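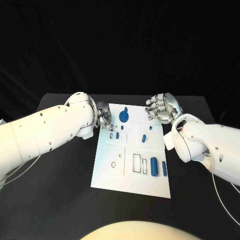
Figure 2. Two robot arms over a white board on a dark tabletop.

4.2 Summit coverage and public attitudes

Most accounts of leader meetings assume that a warm visit improves how each public sees the other country. We doubt it. Godinho's panel followed 1,162 adults in two border regions, Undisstead and Emier, through three state visits, and the ratings of the neighboring country hardly moved. The small rise after the second visit disappears once we drop the 200 respondents who were interviewed by phone.

Supporters of the "friendship effect" point to the Pacheco trade talks, where approval went up within weeks. But tariffs on farm goods were cut that same March, and the survey did not ask people which of the two they had noticed. Newspapers in both regions gave the handshake more space than the tariff schedule, which tells us what editors liked and very little about readers.

We also could not repeat the result reported for the Nova consultations. The published tables leave out the question wording, and our request for it went unanswered. Until the wording is available, we treat that finding as unconfirmed and leave it out of the pooled estimates in Section 5.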